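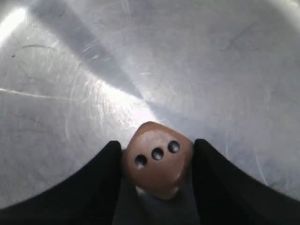 Small parallel gripper, curved or flat fingertips for picking up dice?
Posted 2020-02-23 in Grippers and End Effectors

Hi all! I've finally got a wrist camera on my arm and I'm having a ball with it. My test job is picking a small brown die off scratched stainless steel and letting the camera read the pips. I have two sets of fingertips to compare: the black curved ones that came with the Verine gripper, and a flat pair from Wakico with thin rubber pads.

The curved ones hold the die beautifully once they've got it, but it often ends up on a tilt. I can still read a three when it's tipped over, so maybe I shouldn't care? The flat ones keep it square but drop it more. Out of 22 tries each, the curved set missed 3 and the flat set missed nearly half.

The other headache is glare. The steel throws a big white spot back at the camera and all the fine scratches light up. Would you change the fingers first, or the lighting?

Wakico is offering a softer pad too, if anyone has tried it.

pistwood_tinkerer
Lighting first, no contest! I went through this with a Pistwood arm and a steel tray. Move your lamp well off to the side and put a sheet of baking paper in front of it. Then lock the exposure. If you leave it on auto, the camera darkens everything whenever the bright patch drifts into view, and a dark pip on a brown face is the first thing to go muddy. Don't set the exposure with the gripper open and nothing in it, either. Black fingers fill up the bottom corners and change the reading, so do it with a die in the grip.

On the fingers, I'd keep the curved ones. A die with rounded corners is always going to roll a bit between two curved tips, and as long as one face is turned toward the lens you've got your number. You could try closing more slowly for the last few millimetres. My misses were nearly all from closing fast and knocking the die sideways before the second finger arrived.

Also, 22 tries is a start, but run more before you spend money. I left mine going over a long weekend and got 429 picks, and the set I liked best on the first evening came second by the end — it was a bit humbling, but I love having the numbers now.

greasemonkey_ab
get the softer pads, flat ones are way better when theyre soft. had mine on a Rivadeneyra controller and it was fine

halfturn
I'd disagree a little with the pads advice. Soft pads grip well when they're new, but mine picked up dust and went shiny. By 3,000 cycles they were slipping more than the bare tips. Wiping them down with a damp cloth helps for a while.

Something you didn't mention is grip force. If the Verine set is on its factory setting, try the flat fingers at a higher one before you write them off. Thin rubber needs a firmer squeeze, and a solid little die can take it. Change only the force and leave the speed alone, or you won't know which one fixed it.

If you want the die square with the curved tips, try a shallow notch in each one. I filed mine by hand and the first pair came out crooked, so buy a spare set. I'd love to see how your next run goes, especially if you do both sets under the same light!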